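Home Topics Ask Members Log in

Vudlow kitchen sim pack, is it worth it for a beginner?

Posted by lins_and_co

Hi everybody! I've been going back and forth on this since July, so I figured I'd finally ask people who have spent money on it. I teach an after-school robotics club, and we can't afford a real arm (not this year, anyway). The Vudlow kitchen pack looks like it would let the kids do fruit pick-and-place on the computers we already have - a tray on the counter, a stove, a fridge to put things away in. 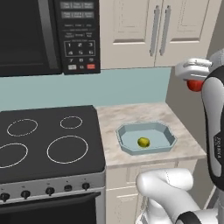
The starter license is 45 dollars a month and there's a bigger one with 2,000 recorded runs thrown in. What I can't tell from the product page is how hard the fridge tasks are. My students are patient, but they're thirteen, and if the first week is nothing but failed grasps I'm going to lose them. Does the pack come with something easier to warm up on? And do you need the recorded runs, or is the plain kitchen enough?

Thanks so much in advance, and sorry for the long post!

Gleice Assunção

Hello, and welcome! I've had the pack for nine months and I'm fond of it, warts and all. Yes, there are counter-only tasks, and I would keep your kids on those for the first few sessions. Fruit into the tray, fruit out of the tray, that sort of thing. The fridge is a big step up. With the doors standing open there is a lot of flat gray for the arm to bump into, and the hand view can get confusing when you're down low.

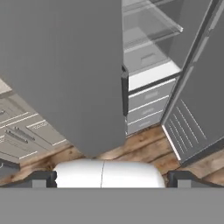 Amau disagrees with me about the doors and would start a class on the fridge straight away, on the theory that kids would rather fail at something interesting. I can see the sense in that, having watched my own nephew get bored of the tray in half an hour! Still, if it were my club I'd go in this order:

1. Counter and tray, one fruit, driving the arm by hand. Let everyone have a turn before you touch any scripts.

2. One fruit from the counter to a fridge shelf. Have them swing wide of the door, and expect plenty of bumps.

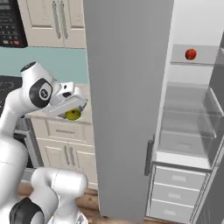 3. Two fruits, with different spots in the fridge. I'd save this for when they can do step 2 without you standing over them.

As for the recorded runs, skip them at first. They're lovely if you plan to train something, but your group will learn more from making their own. You can always upgrade later and they only charge you the difference. One small gripe while I'm here: the pears gave me much more trouble than the apples did. I ended up slowing the hand way down on the approach and closing it a little at a time, and that helped a great deal.

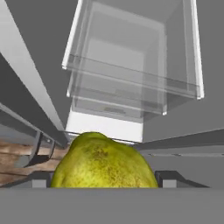 I also turned the time limit up to 30 seconds per try, which took a lot of the panic out of it. You'll find it in the task settings, under Limits. Do write back and let us know how the club gets on, I'd love to hear!

Allow

get the cheap one. check your graphics cards first, ours were too old and it crawled

Contact us Terms Copyright Help Board Back to top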